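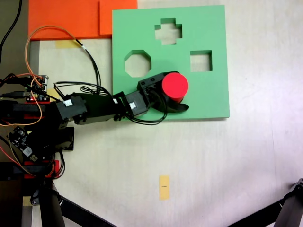

Can a robot do my chores yet?

Mostly it can't. A few machines can do one small piece of one chore, if a grown-up sets everything up first and stays close by. The robot that clears your room while you're at school is still a long way off.

You may have heard something different. Every few months a company puts out a video of a shiny machine folding a towel or loading a dishwasher, and people start talking as if we'll all have one by next winter. We like robots at Wedside. We also like asking awkward questions, so let's ask a few.

What counts as a chore?

Think about putting away your toys. It sounds like one job, but it's really a whole pile of little ones. You have to spot a block on the floor, work out what it is, decide where it goes, reach for it, grab it without squashing it, carry it over and let go at the right moment. Then you do it again, and the next thing is a sock.

You've been practising this since you were a baby. Lots of toddlers play with a shape sorter, pushing blocks through holes that match. They bang the round one against the square hole, get cross, turn it over and try somewhere else. All that banging is learning.

For a robot arm, a shape sorter is a proper test. The arm is a row of motors joined together, and each one has to turn by the right amount. If one is a little bit off, the block ends up beside the hole. A small miss matters, too. You can feel a block catch on the edge and give it a wiggle, but many simple arms can't feel much at all.
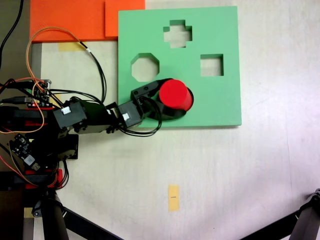
Lining up the red cylinder with the round hole.

Why do the videos look so good?

Suppose a made-up company called Balterier says its robot tidied a playroom in 98 seconds. Wow! Before you give away your toy box, find out a bit more:

How many tries did it take to get the good one?
Was the video sped up?
Was a person steering the robot from another room?
Did somebody put every toy in the same spot each time?
What happened when the dog walked in?

None of these questions is rude. Scientists ask each other this sort of thing all the time. If a robot does a job 50 times and gets it right 17 times, that's interesting, and the people who built it may be very pleased. You still wouldn't let it carry your grandmother's teapot.

What about shops and factories?

Robots do better there. A factory can keep things the same all day long, with the same part arriving in the same place, facing the same way. Robots are very good at "the same".

A shop is harder. Think of a grocery shelf with tins, floppy bags of rice, eggs, and a mango someone has put back in the wrong place. Some machines can move big boxes around a warehouse, and some can roll down an aisle looking for empty shelves. Picking up whatever happens to be there, and putting it back neatly, is still mostly work for people.
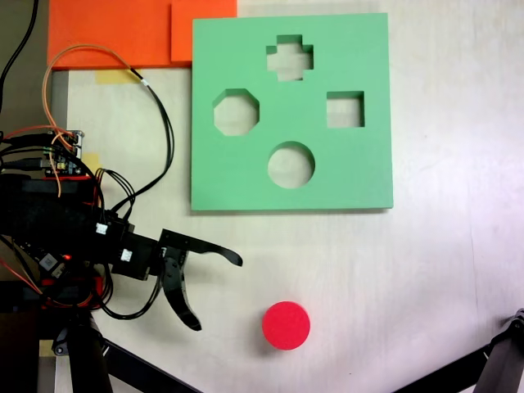
Homes are harder again, because no two are alike. Your kitchen drawers are different from your neighbour's. The light changes colour in the evening. Somebody leaves a schoolbag in the hallway. A robot that has learned one table very well may get muddled by a different table, or by the same one with a cup on it.

Will it ever happen?

Maybe. Robots are getting better, and the people working on them are clever and stubborn. But "better" and "ready" are different words — watch out for anyone who swaps one for the other. If someone promises you a robot helper, ask to see it work in a messy room it has never been in before.

Try it yourself

Put on a pair of thick mittens and close one eye. Ask a friend to scatter some blocks on the floor, then put them all back in the box using only one hand. Now try it with your elbow held stiff. Which part was hardest — finding the blocks, grabbing them or letting go?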